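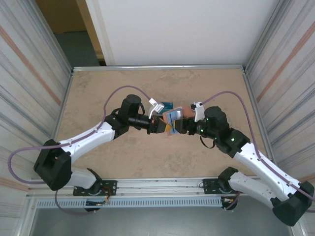
Rarnirholm Publishes the Gallow Code, a Free Good Practice Guide for Two-Arm Robot Benches

MALEDHAM, February – For immediate release

I've been running the robot benches at Rarnirholm long enough to have a drawer full of rules written on sticky notes. Keep your sleeves back. Don't reach over the rail. Ask before you change the speed. They were all good rules, and half of them had lost their stickiness and were lying face down under the tape measure. So this winter we finally sat down and wrote the whole lot up properly, and as of this month anyone who wants it can have it, free.

We're calling it the Gallow Code, after the Gallow bench, the setup where most of it was worked out. It's a plain-language guide to running two robot arms side by side in a small enclosure, doing the kind of light tabletop work that more and more shops and labs are trying. In our case that has meant cards. Plastic cards, the sort you'd carry in your wallet, picked up, held, and stood in a clear display holder. I know that sounds like a tame thing to write a rulebook for! But two arms sharing one tabletop can get into each other's way very quickly, and a card is a thin, slippery little thing that punishes a lazy grip.

What's in it

The guide is short on purpose. The main part has 4 sections – the enclosure, the handover, the fingers, and the log – and you can read it over one coffee. After that come the checklists, which you're welcome to print, scribble on, and rewrite for your own bench.

The enclosure section covers panels, access, and who is allowed inside the reach of the arms (no one, while the motors are powered – we went round and round on the wording and ended up with the blunt version). It also talks about cables, and I'm glad it does. Cables that travel along a moving arm need enough slack to follow the wrist through its full range, and they shouldn't be able to snag on an elbow on the way. Our checklist has you move each arm by itself, at low speed, to every corner of its work area while a second person watches only the cable. It's dull. Do it anyway, and do it again whenever someone has swapped a gripper.

The handover section is my favorite. When two grippers come together over the same small objects, somebody has to be in charge, and "somebody" has to be written down. Under the Gallow Code, every step where both arms enter the shared middle of the table names one arm as the holder and the other as the helper. The holder doesn't let go until the helper's grip has been confirmed. If the confirmation doesn't come, both arms stop where they are and wait for a person. They don't retry on their own. We had a long argument about that one, as some of our team thought a single automatic retry would save time, and I can see why. For a guide that newcomers will pick up, we went with the cautious rule and put the argument in an appendix so you can make up your own mind.

Good habits for fingers and cards

Gripper fingers wear, and they get swapped and redesigned more often than anything else on a bench. The guide asks you to mark each pair, check both for cracks and rough edges before a session, and write down which pair was fitted. If a finger design changes, even a little, the approach distances get checked again from scratch. A tip that comes up a few millimeters longer than the old one can clip the corner of a clear holder, and clear plastic is tricky for cameras at the best of times.

On that subject, we've put in a full page about shiny things. Glossy cards, see-through holders, and a polished tabletop under overhead lights will all throw reflections back at a wrist camera. The guide suggests you look through the camera feed yourself before you start, with the lights set the way they'll be during the work, and move either the light or the holder if the glare lands on something you need to see.

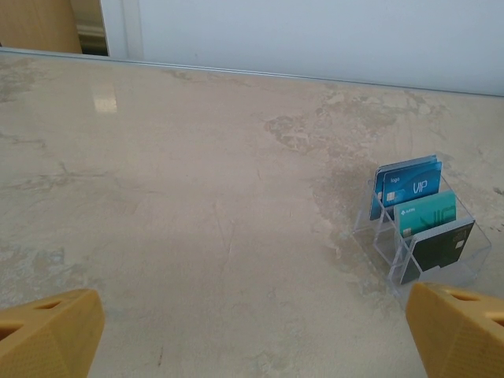

At the Gallow bench in Maledham: cards standing in a clear stepped holder, seen from between the fingers of one gripper.

One rule in this section tends to raise eyebrows, so let me get ahead of it. We ask people to use sample cards only. No live payment cards, no staff badges, nothing with a real person's details on it. Wrist cameras record what's in front of them, and recordings get copied and shared. A sample card does the same job on the bench, and you never have to wonder later where that footage went.

How we tested the rules

We tried the draft out on ourselves first, and then our friends at Alaoui were kind enough to take a copy and pick it to pieces. Between the two teams we logged 496 practice runs against the checklists, and a good number of the rules got rewritten along the way. The pre-start check began life as two full pages and everyone skipped it. It's now 3 lines on a card by the stop button, and people read it. The reporting form went the same way. If filling in a form takes longer than the stoppage did, you'll get very few forms back, and the ones you do get will say "all fine."

Alaoui also pushed us to add the bit about shift changes, which I'd missed completely. Whoever takes over a bench walks the checklist again from the top, even if the last person finished it a minute ago. I grumbled at first – I've come around.

A quick word on what the Gallow Code isn't meant to do. It doesn't replace the safety standards and laws that apply where you work, or the instructions that came with your robot arms, or a proper risk assessment of your own bench. Read those first. Ours is a set of everyday habits to go on top, written by people who stand next to these machines all day and would like other people to have an easier start than we did.

How to get a copy

The guide is available now from Rarnirholm as a download, and you don't have to sign up for anything. We've also printed about 100 paper copies with wipe-clean checklists, and we'll mail them to schools, colleges, and small workshops that ask, until the box runs out. You may copy it, translate it, and change it to suit your bench. All we ask is that you say it's been changed, so that no one mistakes your version for ours or the other way around.

We plan to keep revising it, too. If a rule is unclear or you've got a better one, write to us and tell us what happened at your bench. Stories about stoppages and near misses are the most useful thing you can send, and we'll take your name and your company's name off before we share any of it.

About Rarnirholm

Rarnirholm builds and runs small automation benches in Maledham. We work mainly on two-arm handling of light, flat, and awkward objects, and we offer bench reviews and operator training for teams that are just getting started.

Press contact

Press Desk, Rarnirholm, Maledham. Bench visits for reporters can be arranged in the mornings. Please wear closed shoes and leave the lanyard at the front desk.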